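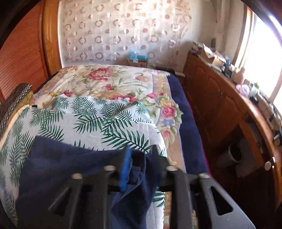 Laundry and linens person wanted, part-time, Husgate guesthouse

Hi! I'm Kyriaki Psarras and I run the Husgate, a small guesthouse on the hill side of Bridomport. I'm looking for someone to join me for the season and take over the beds. By that I mean stripping them, making them up again, washing, drying, folding, mending the odd hem, and keeping the linen closet in a state where I can find a pillowcase without emptying three shelves onto the landing.

I should say up front that this is not a white-sheets-and-gray-throw kind of place. I love a pattern. We have palm leaves, we have big blowsy roses, we have stripes and checks and a few things I bought at a church sale and can't really defend. Most of the quilts came from my aunt, and guests write to me about them after they've gone home. So if you like bedding and have opinions about what goes with what, you'll be happy here. Each room has its own basket of sheets and its own quilt, but you're welcome to shuffle them. Manolis Nikolaidis did the beds for me for years and he had a whole system with the dark blankets going under the lighter quilts, and I've kept that up as best I can.

What the work looks like

You'd start at 10, once breakfast is over and people have gone out or checked out. First you go around and strip whatever needs stripping. Check under pillows and down the sides of the mattress, where we find socks, chargers, paperbacks and once a set of car keys that had to be mailed to another country. Then the first load goes in while you make up the rooms with clean things from the closet.

Afternoons are for folding and putting away. There's a big table in the laundry room and a radio (you choose the station, I only ask that it's off if someone is napping upstairs). On dry days we hang the sheets out back. The quilts are a different matter — they get washed one at a time on the gentle cycle and dried flat, and I'll show you how I like it done before you do one alone.

I do the bathrooms and floors myself, with Zoi Kalogeropoulos, so you won't be asked to scrub anything. If we're slammed I might beg you to carry towels.

Hours and pay

Four shifts a week, 5 hours each, from the middle of May through the end of September, with a good chance of a few shifts a month over the winter if we get on. January is dead so we close then. Pay is 100 a shift, paid every second week, and you get lunch. Zoi cooks, and she's a much better cook than I am, so please don't bring a sandwich, she'll take it personally.

Parking is fine on our street. The number 132 bus stops at the bottom of the hill and it's a steep walk up from there, maybe ten minutes if you stop to breathe.

Who I'm hoping to hear from

You don't need hotel experience. I'd rather have somebody who likes the job and has made a lot of beds at home than somebody with a long résumé who thinks a fitted sheet can be rolled into a ball. (I know they're awful to fold. Come and learn my way, or teach me yours.) You do need to be all right with stairs and with lifting a wet quilt, and you need to be able to turn up on time, as new guests arrive from three o'clock.

If you sew, even a little, tell me! There's a pile of mending that has been growing for longer than I want to admit, and I'd pay extra for that separately. Loose bindings mostly, a few popped seams, a couple of pillow covers that need new zippers.

Students, retired people, people coming back to work after a break, all very welcome. Two friends sharing the job would be fine too, as long as one of you is always here.

How to apply

Send me a note through the contact form on the Husgate page, or drop a letter in the box by the front door. Tell me a bit about yourself, which days you can't do, and when you could start. No need for a formal cover letter. Please also give me the name of one person I can call, which can be an old boss or a neighbor or whoever knows you well.

I'll ask a few people to come by for coffee and a trial morning, which is paid the same as a normal shift for the hours you do. We'll make up a room or two together and you can see the closet and decide if you can face it.

I'll be reading notes as they come in, starting May 3, 2021, and I'll write back to everybody, even if it takes me a few days.

Kyriaki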